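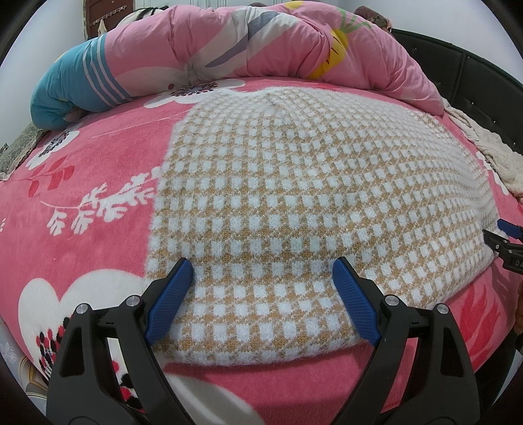
15th August

By Saoirse Dolan

Nerdale Local History Group: minutes of the August meeting

The meeting opened at 7:30 with 11 members present. The minutes of the last meeting were read and approved with one correction. The old ferry landing is at Clusness, not Trovdale.

Trovdale hill fort. The survey of the lower bank is finished. The bank has two building stages, and the second cuts across an older ditch. Pottery from the ditch has gone to be dated. Until the results come back, the sign at the parking lot will keep its present wording, which says the fort was lived in for 800 years. Two members felt this figure was too high and asked for that to be noted.

Breathnach papers. The estate ledgers have now been listed and there are 1,087 entries. Most are rents and grain payments. Six pages are stuck together and will be left alone until a paper conservator has looked at them. It was agreed to ask for a written price first.

Clusness trip. The bus leaves from the library at 9:00. Members should bring lunch and shoes that can get muddy. The landowner has asked that dogs stay home. The path to the harbor wall is closed, so the group will see it from the chapel side only.

Newsletter. Articles are due by the end of the month. There is still space for a page on the Trovdale market charter. S. Dolan will write it if no one else comes forward.

Other business. The slide projector needs a new bulb. A member asked if the old parish maps could be scanned at a larger size. This was held over to the next meeting.

The meeting closed at 8:50.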